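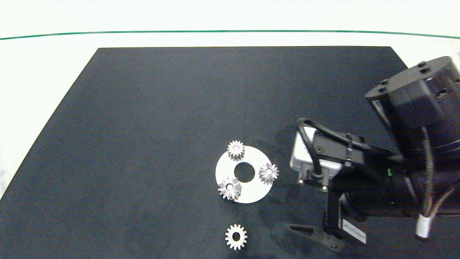 Step 5: Oil the mill before you put it away

Okay, this is the part I always skipped on my old Brusmont, and I paid for it with a squeal you could hear from the driveway. Don't be me!

1. Unplug the mill and let it sit until the housing feels cool.
2. Take off the hopper (it twists left) and brush out any leftover flour.
3. Put 2 drops of food-safe oil on each spur gear. I use Heltora, but any food-grade mineral oil is fine.
4. Turn the crank by hand, slowly, 32 times. Yes, I count.
5. Wipe off whatever oozes out, then put the hopper back.

Caution: no olive oil, please. It goes sticky and smells awful by September.

Note: if the crank still feels stiff, go back to step 2. Mine usually has a bit of rye stuck in there somewhere.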